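Small Traders Board > Selling Online > Do I have to tell them about my renting-out income as well?

mullstead_mags
Started 9/20/22

I have two bits of side income and I'm getting muddled about how they fit together. I sell children's clothes through Clolau, mostly bundles, and since August I've been letting out my driveway through Lornberg to people who work near the station in Mullstead. The clothes bring in a bit most weeks. The drive is one regular car and the odd one-off.

My question is whether I add the two together for the trading allowance or whether they are separate. Lornberg's help page says "you may have tax to pay" and leaves it there. Clolau's says nothing at all that I can find.

I also work part time on the payroll at a school, if that changes anything.

pentlow
Separate, as far as I know. There's one allowance for trading and another for income from property, and a driveway counts as property. A thousand pounds each. The school job doesn't come into it except that it decides what rate you'd pay on anything over.

Selling your own kids' old clothes isn't normally trading anyway. If you're buying bundles in to sell on, it is.

mullstead_mags
Bit of both. I started with ours and now I buy job lots from the school fair and split them up.

pentlow
Then treat the bought-in ones as trading and keep a list from today. Date, what you paid, what it sold for.

gristwood
I don't agree that the drive is automatically property income. If you are only letting the space, yes. My brother-in-law was letting a space and also washing the cars, and he was told the washing was a trade. Depends what you offer with it.

pentlow
She hasn't said she washes them.

gristwood
I know she hasn't. I'm saying check before you tell someone it's automatic.

mullstead_mags
No washing. They park and they go.

Kenza Abdel Rahman
I do books for a few small sellers, so take this as general and not advice on your own case. The allowance is against the gross figure, before fees. People get caught by this. If Clolau sells a bundle for you at £20 and keeps £4, your income for this purpose is £20 and not the £16 that lands in your bank. Same with Lornberg: look at what the driver paid for the space and then at the commission, and write both down.

You can't claim the allowance and your costs as well. It's one or the other. With clothes you've bought in, postage and bags can add up, so once you go over it's worth doing the sum both ways.
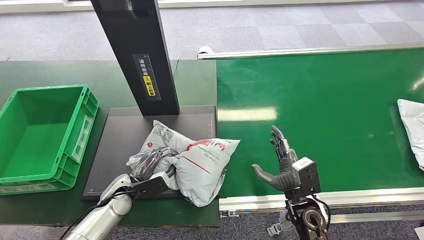 A white mailer bag on the scanning platform, label near the top left

The postage receipts are the ones most of my people lose. If you print labels through the site, there's normally a history page you can download, but some only go back six months. Do it monthly and save it somewhere that isn't your phone.

tobyfromthewharf
Does the site tell the tax office what you've sold? A bloke at work swears they all do already.

Kenza Abdel Rahman
They can be asked for it. There are plans for sites to report sellers' income as a matter of routine, but I wouldn't hang anything on that. Whether the income is taxable doesn't depend on who reports it.

gristwood
That's the bit I object to with the whole thing. Lornberg takes a cut of every booking and knows to the penny what each person has had through it. It could send a one-page statement in April. My bank manages it. Instead everyone is scrolling back through emails.

pentlow
If they did that people would be on here complaining the site was snooping. I'd sooner keep my own list.

gristwood
You can keep your own list and still get a statement.

hedge_end_pam
I use Hallgrímsson for letting my loft as storage and they do send a statement, but it shows the payments after commission. So going by what Kenza says it's the wrong figure to use. I've been using it for two years -- does that matter?

Kenza Abdel Rahman
Only if the gross takes you over. Add the commission back on for each year and see. If it's still under a thousand both years you've nothing to put right.

hedge_end_pam
It's almost 20 percent so it might be close. I'll look tonight.

tobyfromthewharf
20 percent for putting boxes in your own loft, blimey.

hedge_end_pam
That includes the insurance. I did try it with a card in the newsagent's first and only got one reply.

mullstead_mags
Speaking of insurance, do I need to tell my home insurer about the drive?

gristwood
Yes. Ring them. Mine wanted it noted and didn't charge. A neighbour's wanted extra, so it varies.

pentlow
Agree with gristwood on that one. Check the mortgage as well, or the lease if you've got one.

mullstead_mags
No lease, but there is a mortgage, I hadn't thought of that. Thanks all. I've started a sheet with the clothes on one tab and the drive on another, with a column for the fees. I'll ring the insurer and post what they say.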